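How to run a two-arm demonstration on an open day

Last updated: April

These notes are for anyone who has to put a pair of small robot arms in front of visitors and keep them working from opening to closing. They come from the open day we ran at the Ollard building in Bungate, and they assume you already have two arms that can do a simple job on the bench. They do not cover setting up the arms from new. For that, use the maker's manual.

Choose the job

Pick one job and keep it short. Ours was moving things in and out of a shallow tray. A visitor who walks up halfway through can see what is going on within a few seconds, and a full round takes 82 seconds. We tried a longer sorting job at first and people wandered off before the end of it.

Both arms should have something to do, but they should not have to reach into the tray together. Let one work while the other waits to the side. You will lose a little speed. You will also spend far less of the day on your knees resetting joints.

Tamás Kocsis wrote our job as 6 separate steps, each with its own start position, so that we could stop after any of them and pick up again. I would do the same next time. If the whole job is one long recording, every small fault sends you back to the beginning.

Prepare the enclosure

Do this the day before.

1. Line the walls first, then fit the floor panel. Doing it the other way round means kneeling on the panel, and it marks easily.

2. Bolt both arms to the same rail. Tighten the bolts, move each arm by hand through its full reach with the power off, then tighten them again.

3. Run the arm cables with plenty of slack. Fold each arm up as tightly as it will go and check that nothing pulls. Then stretch it out and check that the loop does not catch on the gripper.

4. Set the tray where both arms can get to it. Mark the corners on the floor with pencil, lightly. Tape looks untidy and the edges lift.

5. Run the job five times without touching anything. If it fails once, find out why before you go home.

Patterned walls are fine if your arms are following fixed positions. If they are using a camera to find things, test with the walls you will have on the day. We did all our early runs against bare board and had to spend an evening on it again after the lining went up. A tray in one strong colour is easier to find, for the camera and for people standing at the back.

On the morning

Switch on an hour before the doors open and leave the job running. Keep a log sheet by the power switch with the time of each stop and a few words on what happened. Ours showed that most of the stops came just after somebody had leaned on the bench, so by the afternoon we had pulled the barrier out by another arm's length.

Agree who has the stop button. It should be one person at a time and they should not also be the one talking. We swapped over every half hour. Mrs Tóth from the Plusimer training room took the first turn and wrote a short handover list, and I have copied it here as she wrote it:

- stop button in hand, not on bench
- barrier shut
- nothing in the enclosure except what belongs there
- say out loud "I have it"

Talking to visitors

Stand to one side of the enclosure. If you stand in front, people look at you and you block the view for children.

Say what the arms are doing now, and leave the history of the project until somebody asks. When one arm goes down to the tray, tell people to watch the wrist. Most of them look at the elbow, as it makes the biggest movement, and miss the part where the work is done.

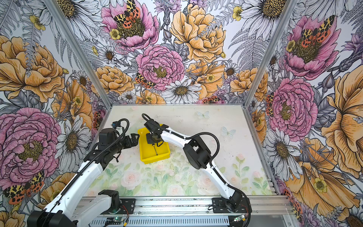 Expect the same questions all day. How fast can it go, what does it cost, could it do my washing up. Have a plain answer ready for each. For speed, we said that we had slowed the arms down for the open day and that they could go quicker with the barrier further out. People were happy with that.

When something is dropped, say so and carry on. If it has landed inside the enclosure and out of the way, leave it until the end of the round. If it is under an arm, stop, wait for both arms to be still, cut the power and then reach in. Never reach in while the other arm is waiting for its turn. A waiting arm can start without warning.

Packing up

Park both arms before you switch off, or they will sag on to the floor panel. Lift the tray out, brush the panel and look along the cables for rubbing. We found 2 clips that had worked loose on ours.

Take the log sheet home with you. Copy the stops into the job file that evening, with the step they happened in, and bring the file when you set up for the next one.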